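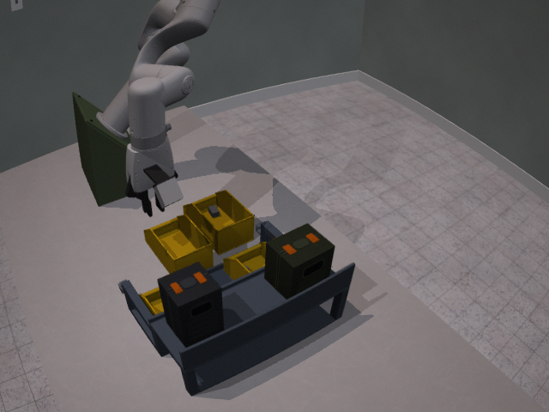
Anathi Msimang pregunta que para qué simular tanto si al final la política tiene que funcionar en un robot de verdad, y que si no sería mejor gastar esas horas en el laboratorio.

Buena pregunta, y me viene de perlas para arrancar el tema 5. Respuesta corta: porque en el laboratorio no puedo repetir 267 veces la misma tarea cambiando solo una cosa. En simulación sí, y además me voy a comer mientras tanto (ventajas del oficio).

La tarea que vamos a seguir todo el tema la llamamos Clesero: brazo, pinza, cubetas amarillas, bloques grises pequeños y una estantería. Parece una tontería, ¿verdad? Pues tiene bastante miga. Una cubeta abierta se puede agarrar por el borde, pero el borde es fino y un error pequeño de orientación basta para que el dedo choque con él. Y si hay bloques dentro, inclinarla ya no sale gratis.

Comparamos dos maneras de entrenar, las dos por imitación. La primera, Batuleck, aprende de las demostraciones tal cual. La segunda, Sepp, usa las mismas demostraciones, pero en cada una movemos las luces y giramos un poco las cubetas antes de volver a generar las imágenes. Ojo con esto, que luego en las prácticas se confunde: Sepp no ve más demostraciones, ve las mismas con otro aspecto.

Resultados sobre 267 intentos por método: Sepp completa 164 y Batuleck se queda 24 por debajo, o sea, en 140. Haced la cuenta en porcentajes, que sale 61 % contra 52 %. A mí la diferencia me parece interesante, aunque todavía me falta repetirla con otras semillas y no pondría la mano en el fuego.

¿Y dónde falla Batuleck? Sobre todo con las sombras. Dentro de una cubeta amarilla, la parte iluminada y la parte en sombra parecen casi dos materiales distintos, y la red se engancha a ese contraste como si fuera un borde. Thitima Panyasiri lo vio en los mapas de atención antes que yo – le debo un café por ello. 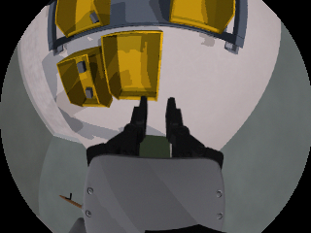

Figura 2. Vista simulada desde la pinza: cubetas en la mesa y en la estantería, con tres bloques grises.

Fijaos en los suelos de las cubetas y pensad qué píxeles usaríais para localizar un borde. Eso mismo os lo voy a pedir en la práctica, así que id apuntando ideas.

Para la próxima sesión: leed el apunte de Lalbridge sobre aleatorización de dominio (solo hasta la parte de texturas, lo demás lo vemos en noviembre) y traed pensado un cambio más que le haríais a Sepp. Uno solo, por favor, que si tocamos cinco cosas a la vez luego no hay quien interprete la tabla.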